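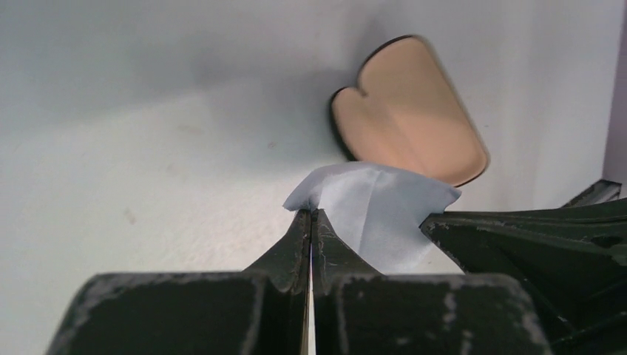 ## Chamado 693: panos azuis soltando fiapo na bancada

**Estado:** resolvido, em observação
**Aberto em:** 5 de março de 2024
**Local:** sala de acabamento, Irkden
**Material:** pano de limpeza azul-claro, fino, fornecedor Ditex
**Prioridade:** média

### Sintoma

Fiapo azul sobre as peças limpas, visível contra luz rasante. Concentração maior nos cantos internos e nas roscas. O problema apareceu depois da troca de lote do pano. O pano fica amarrotado depois do primeiro uso e não volta a assentar plano, o que dificulta a dobra em quatro prevista na instrução de limpeza.

### Ambiente

- Detergente: Kuvar neutro, diluição padrão da sala
- Lavagem: máquina da lavanderia interna, ciclo curto
- Secagem: tambor, temperatura média
- Armazenamento: gaveta 6, junto com as toalhas de algodão brancas

### Registro

**Entrada 1.** Pano novo, sem lavar, passado a seco sobre chapa preta. Fiapo presente, pouco. Mesmo teste com pano lavado uma vez: fiapo em quantidade claramente maior. O lote sozinho não explica a diferença.

**Entrada 2.** Verificado o filtro da secadora. Resíduo misto, azul e branco. As toalhas de algodão estavam indo no mesmo ciclo que os panos finos. Parte do que se via nas peças era fibra branca, confundida com a azul por causa da luz da bancada.

**Entrada 3.** Ciclo separado, só panos azuis, sem amaciante. Fibra branca ausente no teste da chapa. Fibra azul reduzida, mas ainda presente nas bordas do pano.

**Entrada 4.** Bordas examinadas com lupa. Corte simples, sem costura nem selagem. O lote anterior tinha borda selada a quente. Consulta aberta na Ditex com amostra dos dois lotes.

**Entrada 5.** Resposta da Ditex: o lote atual foi expedido com o código de borda errado. Troca autorizada para o pacote de 100 unidades. Até a chegada, usar o pano dobrado com as bordas para dentro.

**Entrada 6.** Lote de reposição recebido. Lavado em ciclo separado e seco ao ar, em varal. Teste da chapa sem fiapo visível. Amarrotamento menor que o do lote devolvido; a dobra em quatro se mantém.

### Causa

1. Borda sem selagem no lote fornecido.
2. Lavagem conjunta com algodão.

### Correção aplicada

- Lote devolvido e substituído.
- Panos azuis transferidos para a gaveta 8, separados das toalhas.
- Secagem em tambor suspensa para este material.
- Instrução de limpeza do projeto Bogdan revisada: inspecionar a borda no recebimento e recusar corte simples.

### Pendências

- Repetir o teste da chapa em junho, com panos que já tenham passado por mais de 6 lavagens.
- Trocar a lâmpada da bancada por uma de luz neutra. Solicitação separada, sem número até o momento.
- Etiquetar o cesto da lavanderia. Enquanto não houver etiqueta, entregar os panos em saco fechado.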